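The Second Life of a Small Bathroom

Elaheh Parsa bought her apartment in Jullitholm in May, and the bathroom was the one room she had not looked at closely. It had a single towel bar behind the door, a window that had been painted shut, and a fan that came on with the light and made a noise like a truck idling. By her third week she was drying her towels in the kitchen.

Small bathrooms are common in Jullitholm. Most of the buildings on the east side of the river went up when people still used the public baths on Givach Street, and the private ones were added later, wherever a closet or the end of a hallway could be spared. Parsa's measures 60 inches by 68. The door opens inward, so part of that floor can't be used at all.

Damp is the usual complaint. A towel folded in half over a bar can stay wet overnight, and a thick one will go longer than that. Pouran Vahidi has been refitting bathrooms in the city for most of her working life, and she starts every job with the towels.

"I ask where they hang, and people point at a door," she says. "Then I ask where they dry, and they have to think."

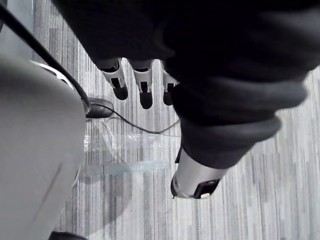 Air first, storage second

Vahidi runs a two-person firm called Zultorel out of a former shoe repair shop. She does not sell tile and she won't move a toilet unless there is no other way. Her first visit is mostly spent on the fan. She takes the cover off, checks where the duct goes, and in the older buildings often finds that it goes nowhere – it stops above the ceiling and the steam collects there.

Fixing that cost Parsa more than anything else in the project. The duct now runs 3 yards to an outside wall, and the fan is on its own timer. The window was cut free with a utility knife in an afternoon.

Only then did they talk about storage. Vahidi likes closed cabinets under a sink and very little on top of it. Counters get wiped less often when everything has to be lifted first, and water sits under whatever stays put. 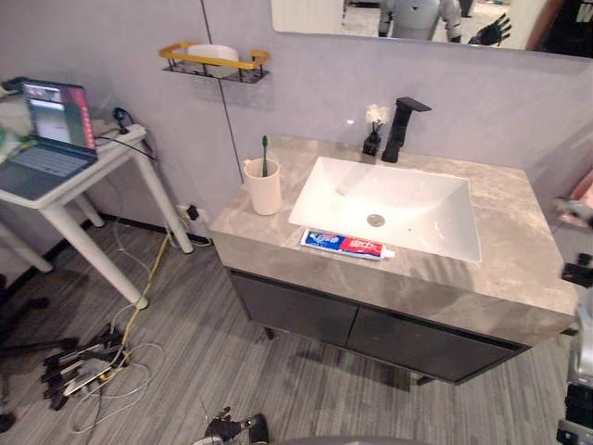

Gray stone and a black faucet, with the day's basics left out on the counter.

Stone raises its own questions. Marble stains, and it dulls if lemon juice or an acid cleaner is left on it. Patterned surfaces hide water spots better than plain ones. Vahidi tells clients to keep a cloth within reach and to skip the special sprays. Warm water and a drop of dish soap will do for daily cleaning.

The Hashemi building, two blocks from Parsa's, has 100 apartments and nearly the same bathroom in every one. Vahidi has worked on several of them. One tenant wanted a tub and settled for a deeper shower tray.
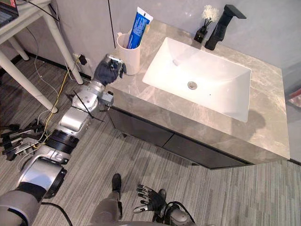

Others have asked for heated floors, and she usually talks them out of it. A rug that can be hung up after a shower costs far less, and in a room that size you stand in one place most of the time anyway.

Parsa kept the old mirror and the old door. She moved the towel bar to the wall opposite the shower and added a second one below it, far enough down that the towels don't touch. She has stopped drying them in the kitchen. The door still opens inward. Vahidi wants to rehang it to swing into the hall, and Parsa is thinking it over.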